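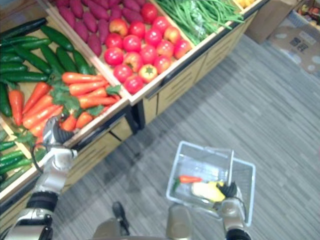

Skekholm extends fruit and vegetable vouchers to all nine districts

The Skekholm Public Health Office will extend its fruit and vegetable voucher program to all nine districts of the municipality in December. The program has run in three districts until now and is open to households that already receive the local heating allowance.

A total of 1,033 households were enrolled at the close of the first period. Each receives a booklet of vouchers every month, which may be used for fresh, frozen or dried vegetables, fruit and pulses at registered shops and market stalls. The vouchers cannot be exchanged for cash and no change is given on them.

Under the new rules, the monthly booklet will contain 36 vouchers for a household with children and 18 for all other households. The office has also lengthened the period in which vouchers may be spent, from one calendar month to two. Vouchers issued under the old rules remain valid until the date printed on the cover.

"Families told us that the one-month limit was difficult to meet, particularly where the nearest registered shop is a bus ride away," said Danai Zervas, head of nutrition services at the Public Health Office. "The longer period will allow people to plan their shopping and to buy when prices are favorable."

The number of registered sellers will rise to 115. Most of the new entries are small grocery stores in the outer districts, together with the weekly market at Sterkska, whose stallholders applied jointly during the summer. Sellers are paid by the municipality within ten working days of handing in used vouchers. Several shopkeepers had asked for a shorter payment period, and the office has stated that the matter will be reviewed in the spring.

The extension was approved by the municipal council after a debate on its cost. Council member Grigoris Rallis, who voted against the measure, argued that the money should have gone first to school meals, where the price paid by parents has risen twice in two years. The council agreed to a separate discussion of school meal prices at its next regular session.

A short review of the first period was prepared for the council by Efthymia Chatzigeorgiou of the Rosser Institute. The review found that carrots, onions, potatoes and apples were the items most often bought with vouchers, and that use was lowest among people over 75 living alone. Many of them reported that they could not carry heavy bags home or that they had not understood the application form.

In response, the office has replaced the four-page form with a single sheet in larger print. Home delivery will be offered on a trial basis in two districts – Upper Skekholm and Harbor North – for persons who hold a mobility card. Orders must be placed by telephone before noon and will be delivered the following working day. There is no delivery charge during the trial.

Households already enrolled do not need to apply again and will receive their new booklets by mail. New applicants should bring proof of address and the most recent heating allowance letter to any district service desk. Applications may also be made on behalf of a relative, provided that a signed note of consent is included.

Shops and stallholders wishing to join the program may request a registration pack from Areti Psarras at the Public Health Office. The updated list of sellers, arranged by district, will be posted at all service desks and public libraries before the new booklets are mailed.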